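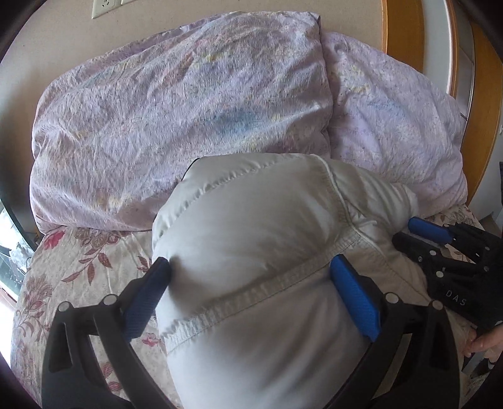 Apinya Thongdee has been mending other people's coats for 30 winters' worth of complaints, as she puts it, and she would like everyone to stop buying new ones. Her shop, Collet, takes up half a former bakery in Gomatton and smells of steam and, on Mondays, faintly of yeast. The padded jacket is her bread and butter. She is fond of the puckers that run along a quilted seam, the kind you get on a pale grey one with a bit of shine to it. "People bring those in and ask me to iron them out," she says. "That's the seam holding your filling up. Iron it and you've got a very warm hem."

August is the busy month. Customers remember in the coldest week that the zip went last year. A new slider costs five dollars if the teeth are sound, and she says so on a sign in the window, which has not stopped anyone from asking.

Her former apprentice, Kieran Crabtree, now does alterations in Stosteck and disagrees with her about washing. He favours a cold cycle and a slow dryer. She favours the bath. "Kieran has a big dryer," she says — and leaves it there.

What about the tennis ball trick? "Use clean ones. I had a man whose dog had been at them."

Her own coat is 18 years old and has a broken pocket. She keeps meaning to get to it.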